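Honham House bathroom refit – progress report to the Kaston Fund
13 January 2025
Prepared by Anastasia Mavromatis

Work on the small bathrooms is on schedule. Of the 20 rooms covered by the grant, 16 now have their new vanity, mirror cabinet and flooring. The remaining four are on the upper floor and are waiting for a plumbing inspection.

The fittings are the same in every room. We kept to the white vanity with a one-piece top and a wide, shallow basin, and a single-lever faucet that residents with weak hands can manage. The wood-look floor planks replaced the old tile, and the walls were painted light grey.

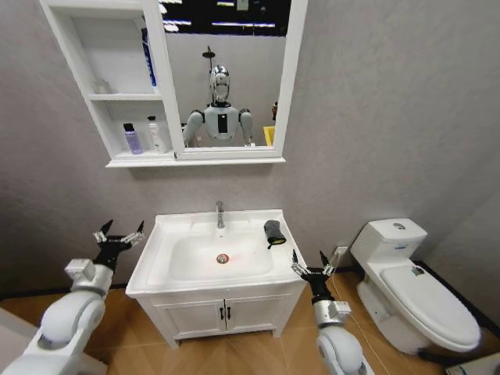
The mirror cabinet was changed after the August review. The first model had doors on both sides, and residents told us they lost track of what was inside. The current one has open shelves on the left, so shampoo and lotion stay in sight. It costs a little more – the difference was covered by savings on paint.

Arumugam, our contractor, had to return to 2 rooms to reseal the counter along the back wall. There was no charge for this.

We have spent 84 percent of the grant. The balance is set aside for the upper floor and for grab bars, which were ordered from Visora and have not arrived. I have asked for a new delivery date and will pass it on when I have it. Receipts for the flooring and faucets are attached.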